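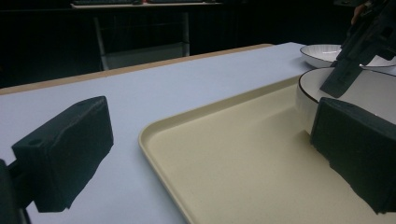 Photo: Floarea Husar / Domdale

Review: the Mondovwood hand-held gripper kit, used for a table-clearing study

We bought the Mondovwood kit to try the training method that goes with it. A person holds a gripper with a camera on it, does the chore by hand, and the recordings are used to teach a robot arm. No arm is needed until the end. I wanted to know if the method holds up outside the lab that wrote it.

Our task was bowls and a serving tray. White bowls with a thin dark rim, one large and one shallower, and a big cream tray with raised edges. Bowls are harder than they sound. The finger has to go over the rim and into the opening, and when you come in from the side, your own fingers hide the lower part of the bowl from the camera.

Ok-hee Maeng and I recorded 454 runs over 12 sessions in January. We threw out 34 where the tracking was lost. The rest went into training with the default settings, and then we gave the arm 20 tries at putting the large bowl on the tray. It managed 15. Four of the misses were the same mistake: the fingers closed before the inside one had cleared the rim. The other was a dropped bowl, which survived.

The fingers are good. They are thick and don't slip on glazed dishes. The linkage behind them is stiff for the first session and fine after that. The grip handle is too wide for Ok-hee, who had to stop and rest her hand more than I did.

The software is the weak part. Export is slow, and the manual skips the step where you match the gripper width to the arm. Floarea worked it out from the settings file.

I would also record on a darker table next time. Ours is pale and so are the dishes, and I suspect that hurt us, though we haven't tested it.

Four stars out of five for the method, three for the kit. We are keeping ours and will try cups next. Spare fingers come from Ban and took two weeks to arrive.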